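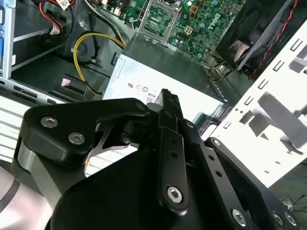 ## Elldale Parish Hall – IT and Equipment Working Group

Minutes of the meeting held 10/8/24

**Present:** Oana Surdu (chair), Hanane Younis, Mohit Upadhyay, Iulian Pană (minutes)

**Apologies:** Ionuț Onu

### 1. Previous minutes

Agreed as a correct record, with one change: under item 4, "Grustuvdale store" to read "Grustuvdale annexe".

### 2. Desktop computers

MU reported on the office desktops. Two will not start and a third shuts down under load. MU to test the power supplies against a known good unit before any parts are ordered. HY asked whether replacement would be cheaper. MU said a refurbished machine was quoted at £189, and a power supply at £29. Agreed to repair where the fault is confined to the supply.

**Action:** MU to test and report by email.

### 3. Bookings software

The Dinu licence runs out in January. Renewal is £300 for the year. HY has asked the supplier whether the annexe can be added under the same licence and is waiting for a reply. Decision deferred.

**Action:** HY to chase.

### 4. Network cabling, annexe

One quote received, £900 including making good. OS noted that financial rules require a second quote at this level. The route through the loft was preferred to surface trunking in the corridor – IO had sent a note in favour of this.

**Action:** IP to obtain second quote.

### 5. Disposal of old equipment

Monitors in the upstairs cupboard to go for recycling. Hard drives to be removed first and kept in the locked cabinet until wiped. The old label printer is to be kept for spares.

**Action:** IP to book collection.

### 6. Any other business

HY reported that the main hall projector loses signal when the long cable is used. To be tried with the short cable. The Wi-Fi password notice by the kitchen is out of date and will be replaced.

### 7. Next meeting

OS to circulate dates. Cabling quotes to be first on the agenda.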